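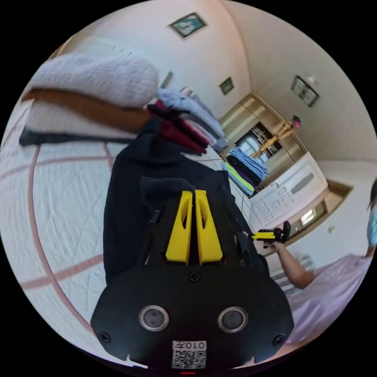

Do I need experience with robots to apply?
Most of the people who collect for us never touched one before. You need patient hands, and you need to like folding clothes, or at least not hate it.

Call for participants: household folding, second round
Posted 11 Feb 2025 by Retus, Trirkarar project

We are looking for 19 people to record everyday clothes work with hand-held grippers. The recordings are used as examples for a learning system, which should later fold and stack garments in normal homes. The first round finished in January with almost 3,000 good recordings, mainly towels and T-shirts. Now we need the more difficult things: hoods, collars, thick sweaters, dark fabric on light bedspreads.

What you will do
You work with another participant in a furnished house. You each hold one gripper and squeeze it to open and close the fingers. One recording is one garment, from lying flat until it is on the stack. After each recording you unfold the garment, put it back in a new position and begin again. Please do not help with your free hand, even when the sleeve is escaping. A failed fold is also saved, but you must mark it as failed in the Makitz app before the next one.

We ask for 67 recordings per session. Fast people finish early and are paid for the full session. In the first hour everybody is slow — this is normal and we plan for it.

Who can join
You are 18 or older and can stand and bend over a bed for a longer time. You can hold a tool of the weight of a full water bottle without pain in the wrist. Left-handed people are very welcome, we had too few of them in the first round. You can read short instructions in English or Thai. If you have a strong allergy to wool or washing powder, please write this in your application.

Place, time and pay
All sessions are in the Phetsri house. The exact address comes with your invitation. There is a morning session and an afternoon session, and you can choose one or both, with a long lunch break between. Training is one half day and is paid the same as a session. Payment is made by bank transfer after every fourth session. We pay 300 baht for travel per day, also for the training day.

Privacy
The grippers carry cameras, and your hands, clothes and sometimes your face can be recorded. You sign a consent form before the training. You may wear a face mask if you prefer. Sound is not kept.

How to apply
Send a short message with your name, your stronger hand, and the weeks when you are free. A CV is not necessary. Write to Montri Suksawat through the contact form on the Retus page and choose "Folding, round two" as the subject. He answers all messages personally, so it can take a few days. Places are given in the order of application, and later applicants go on a waiting list for the kitchen recordings.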